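Cleaning and Fixing Painted and Plastic Household Items

Peltley Household Notes, August

Most damage to painted and molded surfaces in a home comes from cleaning, and it builds up slowly. A scouring pad takes off a little gloss each time. After a year the surface is dull, and dull surfaces hold dirt. The methods below use ordinary supplies and the least force that will do the job.

Start with the cleaner

Plain dish soap in warm water handles most grime. Use 3 drops to a quart. More soap leaves a film, and the film is what people then scrub at. Wipe with a folded cotton cloth, rinse with a second cloth, and dry with a third. Microfiber is fine on hard plastic but can drag on fresh paint.

Do not use acetone or nail polish remover on plastic of any kind. It softens many plastics on contact and the mark is permanent. Rubbing alcohol is safer but should be tested first on an underside or back edge. Wait 14 minutes, then check for cloudiness or a tacky feel.

Crayon, wax and sticker residue

Wax lifts with a hair dryer on the low setting and a paper towel pressed flat. Keep the dryer moving. Sticker glue responds to cooking oil left in place for an hour, then washed off with the soap mix. On unsealed wood skip the oil, as it will soak in and leave a dark ring that no later coat of paint will hide.

Textured cushions and pads

Bumpy and dimpled fabrics trap crumbs at the base of each bump. Vacuum first with the brush head, working in two directions. Then dab with a cloth wrung out almost dry. Rubbing flattens the texture and pushes dirt to the low points. Stand the piece so air reaches both faces of the pad, and leave it overnight. A pad that is dry on top can still be damp against the seat.

For stains, mix one spoonful of white vinegar into a cup of cool water and test the color on a hidden corner. Reds and pinks are the most likely to bleed.

Small seats in pale colors show scuffs first along the top edge of the backrest, where they are picked up and moved. A white melamine sponge removes most of these, but it is a fine abrasive and will leave a matte patch on gloss paint. Two or three light passes are the limit.
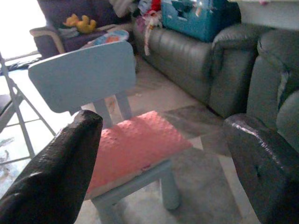 Unnur Hafþórsson writes that she gave up on melamine sponges after one left a patch on a gloss cabinet door. She now uses baking soda mixed with water to a thin paste, put on with a fingertip and wiped off at once. It is slower, she says, and it did not remove a marker line, but the shine on the other doors has held for two winters.

Baking soda paste is also an abrasive, though a soft one, and the same limit on passes applies. Rinse twice. Dried paste in a joint turns to white dust that keeps coming out for weeks.

Loose joints

Find out how the joint was made before adding glue. Screwed joints usually need only a quarter turn. If the screw spins freely in wood, remove it, pack the hole with a glued wooden toothpick, trim flush, and refit after the glue has set. In plastic, a stripped hole calls for a slightly wider screw of the same length. A longer one may come through the other side.

Glued wood joints should be taken fully apart if they will come apart. New glue does not bond well to old glue, so scrape down to bare wood. Clamp until the line of squeezed-out glue is even — more pressure than that starves the joint.

Touching up paint

Wash, dry, and sand the chip lightly with 270 grit. Feather the edge until a fingernail no longer catches on it. Apply two thin coats with a small artist's brush, a day apart. Matching an aged color is hard. Take the sample from a spot that gets normal light — paint from a shaded underside will be closer to the original shade and will look wrong on the front.

Paint that is dry to the touch is still soft. Keep rubber feet, books and plastic bags off it for three weeks.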